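The Third Ball

Venla Leinonen had a doctorate in fluid mechanics and spent her days putting tennis balls in a vase.

She did it with a controller in each hand, leaning into a monitor on the fourth floor of Dantas, where the heating had been broken since December. The arm on the screen did what her right hand did, a little late, like a polite in-law. The balls weighed nothing. The vase could not break. When she dropped a ball it rolled across a marble-looking floor that existed in Hirnau's server room and nowhere else, and she pressed a pedal and everyone went back to their places.

The order was for 935 good episodes. She had 177.

"Define good," she had said to Gervásio Rocha on the first morning.

"Smooth," said Gervásio, who ran the floor. "Purposeful. The model is going to learn to be you."

Venla thought this was a rotten thing to do to a model.

The trouble was the hesitation. She had one, it seemed. Somewhere over the table, with the ball in the gripper and nothing left to do but put it in, she would stop. It wasn't long. Gervásio had it on a graph.

"There," he said, tapping the flat part. "What are you doing there?"

"Thinking."

"About what?"

She considered telling him. Mostly she thought about the walls. Somebody had painted a room that would never be lived in the color of her aunt's bathroom, and had gone to the trouble of a baseboard to match.

"Clearance," she said.
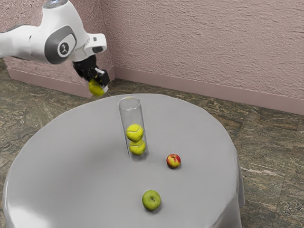
"Well, try not to," said Gervásio, and went off to bother Hussam Hattar, who was folding towels two desks down and losing.

She tried not to. She did 80 more before lunch – brisk, thoughtless, a credit to the firm. The fruit lay around being irrelevant. It was there so the model would learn to ignore fruit, a skill Venla had picked up without any training at all.

In spring they invited her upstairs to watch the finished thing run by itself. The arm took the first ball and dropped it in. It took the second. With the third it swung out over the tablecloth, lowered a little, and stopped.

Gervásio looked at his shoes.

"Clearance," said Venla.

The arm went on looking at the wall.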